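Udcombe Tiered Stand, Clear
Item 743 – ships in 3 days

We love this little stand! It began as a request from Botond Szabó, who paints miniatures and wanted his back row to be seen as well as his front one (fair enough, the back row had all the dragons). Every shelf has a small raised lip, so bottles, minerals, nail polish or tiny knights stay where you put them, even if someone bumps the table.

The clear acrylic goes with any color of furniture, and it's light enough to carry with one hand. Set it straight along a wall, or turn it at an angle on a counter – we think the angle shows off more of what's on it.

Cleaning is easy: a soft damp cloth and a drop of dish soap. Please skip glass cleaner and paper towels, which can cloud or scratch the surface. The protective film comes off best if you start at a corner and pull slowly. 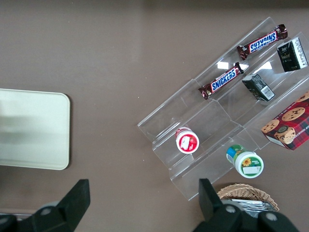 If you already own the Rothe riser, the two look great side by side, and the Atar dust cover fits both. Silico dot feet come in the box; stick them on after the film is off. Spare feet are sold in packs of 68.

Page updated 2022-08-30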